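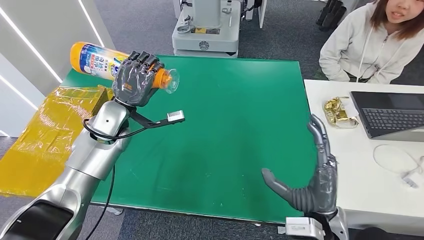

Grip fault in the bottle handling trial: findings and new working rules

Members of the Lekberg site will be aware that the two-armed handling trial was stopped in June after a full bottle of laundry liquid was released in mid-air during a transfer from the left hand to the right. The bottle struck the edge of the table, the cap opened and part of the contents ran on to the floor. No injury was reported. The trial has since resumed at reduced speed, and the safety office has asked that the findings be shared with all teams using the same hand controller.

What happened

The task at the time was a simple one. The left hand lifts a bottle from the mat, carries it to the middle of the work area and holds it until the right hand has closed. It then opens. The Katel controller should permit the left hand to open only when it has received a steady contact signal from the right.

On this occasion the contact signal was present but out of date. The right hand had brushed the bottle, lost it and stopped short, and the controller continued to hold the earlier reading for 2 seconds. The left hand opened within that period, with nothing on the other side to take the load. An operator pressed the stop button promptly, but the bottle had already fallen.

The spill was treated under the ordinary procedure for cleaning products. Power to the table was isolated before anyone approached, and the floor was closed to foot traffic for 42 minutes.

What the review found

The Nukine team went back through the logs of the previous 500 transfers. In 184 of them the contact signal had been held for longer than the design allows. Almost all of these transfers had ended normally, as the right hand was in fact holding the bottle, and the fault had therefore gone unnoticed. The review regards this as the most serious point in its report. The controller had been recording the delay in its own log from the beginning, under a heading which was not included in the daily summary.

The cause was traced to a setting introduced with the spring update. It was intended to smooth out brief gaps in the signal when the fingers shift on a curved surface, and it had been tested on rigid blocks only. Plastic bottles behave differently. Thin walls give way under the fingers and spring back, and a light touch can register as a firm one for a moment.

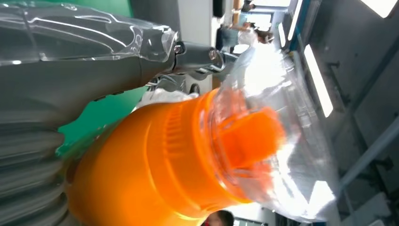

Wrist camera view during bottle handling, with an orange cap close to the gripper.

A second and smaller finding concerns the wrist cameras. The view from the wrist is often filled by the object being handled, and glare from the ceiling lights can hide the outline of clear plastic. The release check made some use of this view. The review recommends that it should not do so where the bottle is transparent, and that the fixed camera over the table be used in its place.

Changes now in force

The smoothing setting has been removed from every controller on the site. A held signal is now treated as no signal, and the hand that has the bottle keeps it.

Before a release, the receiving hand must take up a small part of the weight. If the load on the giving hand does not fall, the transfer is abandoned and the bottle is set down.

Trials involving liquids are to be run with water until a bench has completed a full session without a refused release. Product bottles may then be used, one at a time.
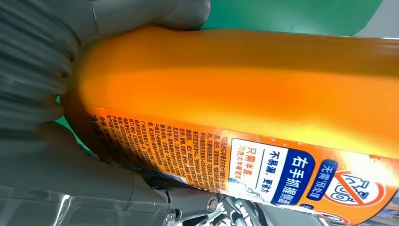

Bottle position is also to be checked before the lift. The review noted that bottles held near the base end tend to swing as the arm turns, and that the receiving hand then arrives at a point where the bottle no longer is. Operators should reset the bottle on the mat if the grip is clearly off centre. They should not reach in to correct it while the arm is powered, however slow the movement.

Benches using the Tipoki software have a separate release check and were not affected by the setting. They are nevertheless asked to apply the rules on liquids and on reaching in, so that staff who move between benches work to one standard.

The daily summary now shows signal delay on its first page. Bench leads should initial it at the end of each session and report any value marked in red to the safety office before the next session begins. Copies of the full review are available from the Lekberg reception desk on request.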